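Can a Robot Learn to Tidy Up by Copying You?

A Grown-Up Claims, We Check page for readers aged 8 to 12
Words by Jomar Dagdag

Adverts for home robots all seem to go the same way. A robot rolls into a kitchen. It picks up a cup, puts it on a shelf and everybody in the room smiles. Then a voice says the robot learned how to do it "just by watching".

Hmm. Did it? All by itself? And how many cups did it drop first?

This time we are looking at a kit called Umby. It is sold by a company called Stastura, and it is meant for schools and clubs that want to teach a robot arm to do small jobs. The box says: "Show it once, and it knows!" We read the whole instruction booklet to see whether the booklet agrees with the box. (It doesn't, and we'll get to that.)

What is in the kit?

The main part is a gripper. A gripper is a robot's hand, except it usually has two fingers instead of five and no thumb. You hold this one yourself, by a handle, and squeeze to close the fingers. A small camera rides along on it and records what the fingers are near and how they move.

So the first surprise is that there is no robot in the box. You do the work. You pick things up and put them down, and the camera makes a recording each time. Later the recordings are fed into a computer program called Millet, and Millet tries to find the pattern. If it finds one, a robot arm with the same sort of fingers can have a go. The arm costs extra. The advert says this in very small letters.

Why not just tell the robot what to do?

Good question. You could write out instructions, such as "move forward, stop, close fingers". That works nicely in a factory where every part turns up in the same spot, facing the same way. It works badly on a table at home, because you never put your cup in exactly the same place twice. Go and try it if you don't believe me.

Learning from people is meant to fix that. If the program has seen lots of different ways of reaching for a thing, it may cope when the thing has moved a bit. "May" is the word the booklet uses. The box leaves it out.

What does the work look like?

Mostly it is a person at a table, moving a gripper about, opening it and closing it. The gripper's own camera sees something like this: 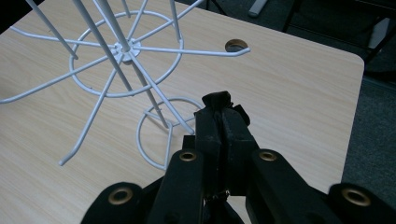
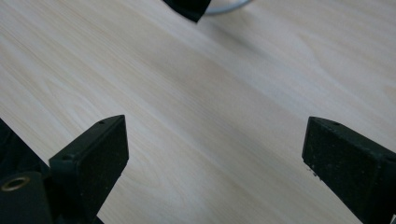
What is hard about a wire rack?

You can grab a rack without thinking. Your eyes tell you which rod is nearest, and your skin tells you when you have touched it. You could probably do it while talking about football.

The program gets none of that for free. Look at the first picture again and think about these problems:

Thin rods. They are smooth, and there isn't much to hold. If the fingers go a little too far to one side, they close on air.

Shadows. Each rod can make a grey line on the table. You know a shadow isn't a thing you can pick up. A computer has to learn that, and sometimes it learns it badly.

Bits that stick out. A spoke or a hooked end can catch on something when you lift. A person feels the tug and stops. A camera can't feel a tug.

A pale thing on a pale table. White rods on light wood are harder to pick out than, say, a red brick on a white floor.

Now think about the second picture, where the fingers are wide apart with nothing between them. Does that teach a computer anything? It might. Moving to the right spot with open fingers is part of the job as well. But a recording with lots of waiting about in it can teach a robot to wait about. Somebody has to check the recordings and throw out the poor ones, and that is slow, dull work which never turns up in an advert.

So, does "show it once" work?

Let's see what the booklet says. On page 7 it tells you to record each job 200 times. Two hundred! That is quite a lot more than once. It also says to change where you put the object between goes, and to try it in different light.

We worked out what that would mean for a class. If 17 children shared the job, each would have to do it nearly 12 times, and that is for one job with one object. Then you want the robot to pick up a spoon as well, and off you go again.

I asked Virgilio Mercado about this. He runs a Wednesday robot club and has tried the Umby kit and a cheaper one called Otititz. He liked the Umby gripper, which he said was comfortable to hold and opened smoothly. He was less keen on the box.

"The children thought they'd be finished by break," he told me. "We were still recording in February."

Did his robot learn in the end? It learned to move a sponge from one side of a tray to the other. When he swapped the sponge for a different colour, it missed.

Questions to ask any robot advert

Was the video speeded up? Look at people in the background, or at a clock.

How many tries did they film before the one you are watching?

Was somebody steering the robot from another room?

What happens if the object is moved a hand's width to the left?

Does it work on things it has never been shown?

If the advert doesn't say, write to the company and ask. I wrote to Stastura with all five. They answered 2 of them, and one of those answers was "It depends".

Words to know

Gripper: the part of a robot that takes hold of things.

Demonstration: one recording of a person doing the job.

Training: giving a computer program lots of demonstrations so it can look for a pattern.

Claim: something a person or a company says is true. A claim still needs checking.

Try it yourself

Find a pair of kitchen tongs and a wire cooling rack (a cold one, please). Close one eye. Now pick the rack up by a single rod and set it down on a folded tea towel without a clang. Do it ten times, moving the rack a little before each go, and write down how many times you missed.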